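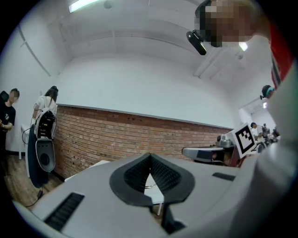 White tabletop, red and white top.

Wulby Forum > Home > Painting furniture

wandaz
Want to paint my kitchen table white before October. It's pine with old varnish on it. Do I have to strip it back to bare wood, or will a sand and a primer do?

T_Kravchuk
Sand with 100 grit, wipe down, one coat of primer, two of eggshell. I did ours that way and never stripped anything.

gleice.m
I'd strip it. Old varnish on pine lets the knots bleed through and you get yellow spots by the next summer. Mine did, under two coats.

T_Kravchuk
That's the knots, not the varnish. Knotting solution on each one first. It's cheap and dries in 45 minutes.

gleice.m
I used knotting. Still went yellow.

Efe O
What primer was it? Water-based ones are poor at holding stains back. Shellac primer smells awful but it works. Open the windows.

gleice.m
Water-based, so that might be it.

adalberto78
Eggshell is too soft for a table you eat at. Hot mugs stick to it. Floor paint or a clear coat on top.

T_Kravchuk
Ours has been fine with no clear coat. Leave it two weeks before you put anything on it.

wandaz
Two weeks without a table is a problem with children. Going with shellac primer and floor paint. Does the hardware shop in Clirnevard sell shellac?

Efe O
Yes, back wall, by the brushes.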